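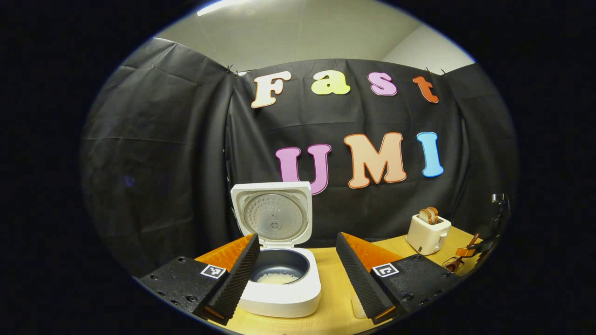 Cremilda Magalhães considers the question of rinsing settled: the rice is washed in a separate bowl until the water runs nearly clear, and it goes into the inner pot only after it has drained. She would like cooks to stop scrubbing grains against a nonstick coating.

Kitchens > Small Appliances > Features

The Shared Counter
By Aoi Kamata

Print this article | E-mail this article

Her view carries weight in Nudadthorpe, where the residents' kitchen at Moulin House has served breakfast from a single table for 17 years. The house has no range. Meals depend on a rice cooker and a toaster, and the written guidance for both now runs to four pages.

The guidance is strict on quantity. A small batch of rice is permitted, but the grains must be leveled by hand before water is added, so that no part of the layer cooks dry. The lid is to be opened fully at the end of the cycle. The steam plate is washed after every use, and residents are asked to let the rice rest for 15 minutes before serving.

Toast is treated more briefly. Bread may not be started until the rice is resting, a rule adopted after repeated complaints of cold slices. Crumbs are emptied each evening at 7.

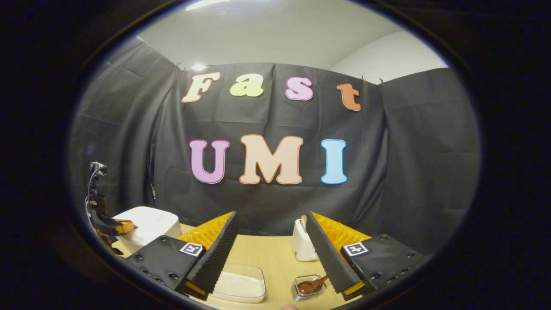
The light wooden tabletop, with lettering on the black backdrop behind it.

The table itself has been the subject of some discussion. A proposal to cover it with oilcloth was declined in May on the grounds that steam collects underneath. Residents wipe the surface with a damp cloth and dry it at once. Appliances are to be lifted when moved, never pushed.

Ms. Magalhães has asked that the next revision address storage of uncooked rice, which is at present kept in two different cupboards.

Last updated: May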